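Call for participants: does a food box tell you anything about a household?

Gruletti sells storage boxes and says a well-packed one saves time and waste. We have read the claim many times and never seen it tested by anyone who wasn't selling a box. Stonari is paying for a small study, and we are looking for 42 people to pack, unpack and repack small things at a table while we keep notes.

We don't promise the results will be interesting. The last study of this sort, run under the name Astico, had 117 sign-ups and ended with a chart that could be read either way.

What you would do

You sit at a light wooden table with a small clear box. The lid is green, and the contents are mixed on purpose: white rounded pieces, yellow-green round ones, sometimes an odd brownish one.

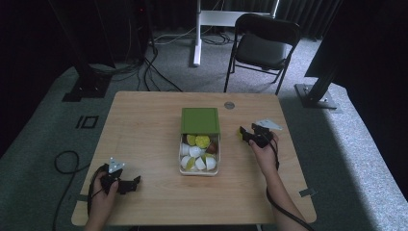
You sort them however you like. We have no correct arrangement in mind, and if you ask for one we won't give it to you. Sessions run 86 minutes with one break. Most people find the second half dull, so please think about that before applying.

The table is part of the study too. Paulík, who supply our furniture, say a pale top makes small items easier to find. Maybe. It also shows every scuff, and we want to know whether a scratch or a dark speck pulls the eye away from the job.

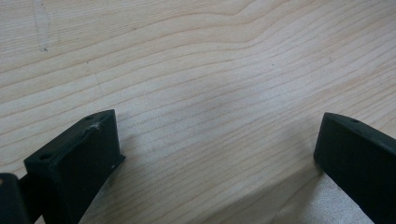
You will be asked about this afterward on a short form. "I didn't notice" is a perfectly good answer and we would like to get more of it than we expect to.

Who can apply

Adults who pack food or household goods at least a few times a week. No professional organizers, please. You must be able to come in twice during February, both times before noon. 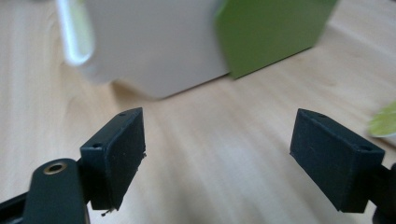
Pay and how to apply

You get $330 after the second visit, nothing for the first visit alone. Send a few lines about how you store leftovers. Don't tidy up the answer.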